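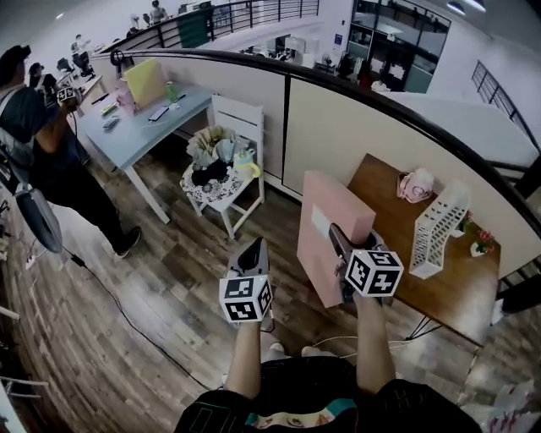
We went to the Lelteo open day on Tuesday, July 13, 2021. The building is a short walk from the Ustota stop, and the sign is small, so look for the side entrance. Visitors got a badge and went up in groups.

The first stop was the area where people record tasks with hand-held grippers. There is no robot arm in this part. A person holds one gripper in each hand and does household jobs with it, and the recordings are used later to train the arms. Each gripper has a white cube on it with black marker patterns, used for tracking its position. The setting is furnished like a home, with a chair, tables, a teapot or pitcher and red artificial flowers.

Our guide said they had 291 tasks on the list and had finished 39. Folding cloth takes the longest. Boxes are harder than I expected - the fingers are narrow and a tall box wants to tip.

After that we saw the arms, made by Van Wijk, in a separate room downstairs. One put cups on a shelf. It missed 2 times and got the next 3. The software is called Rerken and they would not say much about it.

Coffee was free. It was warm upstairs, so dress for that. Parking on the street is paid until six. The next open day is in October and you have to sign up ahead of time - the tour groups fill up first, the talks usually have seats left.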